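Print this page | E-mail this review to a colleague

Tool Reviews: The Willach Tabletop Arm, After a Season on Our Bench
By Min-kyu Bae
9 January 2022

Our department at Judenness sorts and sets out play-food kits for preschools. There are 11 of us, and until last June the whole job was done with hands, a radio and a fair amount of complaining. Then management bought a Willach arm for $1,657, put it on the end bench and told us it would "free us up." I have been trying to find out for what ever since.

Setup took most of a day. The manual assumes you own a level table and a patient temperament, and we had the table. You teach the arm by leading it through the motion a number of times, saving each run, and then letting it try alone. The software is plain and slow but it does keep your work, which puts it ahead of the payroll system.

Nothing about the gripper is pretty. It's two black fingers on a black bracket, and it opens wide, which I came to appreciate. Upright things suit it. Bottles are its idea of a good morning. Small round fruit is another matter, and anything shallow and wide goes back to a person.

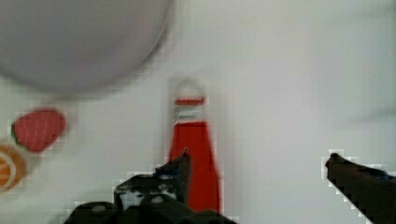 The Willach's fingers open at the red bottle, with the strawberry and the orange slice off to the left.

The camera near the gripper is the weak spot. What it sends back is soft and blocky, and on a white tabletop the white caps very nearly disappear. We moved the desk lamp twice and then gave up and taught it to go for the red part. If your products come in a sensible color you may never notice. If they are white, buy a darker table and add that to the price.

Now for what it does to the people. The first thing to go was the rhythm. On a hand bench you talk, you pass things across, you cover for whoever is on the phone. Next to the arm you wait. It does a bottle in 15 seconds on a good day, and I could do one while sneezing, but it doesn't take lunch, so over a full shift it comes out slightly ahead of me. I have made my peace with that. My shoulder made its peace a good deal sooner.

The second thing was the job itself. Three of us are now "cell leads," meaning we know which button to press when it stops. There was no raise attached to the title. There was a lanyard. I will admit the teaching part is interesting, and I've caught myself explaining grasp angles to my brother-in-law at dinner, who had asked how work was.

We looked at the Hsieh model as well. It has a better camera and a softer grip, and it costs enough that the conversation ended there.

Good: wide opening, saves your work, easy on the shoulders.
Bad: poor camera, dull company, and a stop button on the far side from where you'll be standing.

Worth buying if you have upright things to move and a boss who will let you decide where it goes. Ask about the second part before it's delivered.

Print this page | E-mail this review to a colleague

Related reviews
Skitthorpe packing stools: a long sit
Label printers for small workrooms
Anti-fatigue mats, thick and thin
Hsieh bench lamp, second look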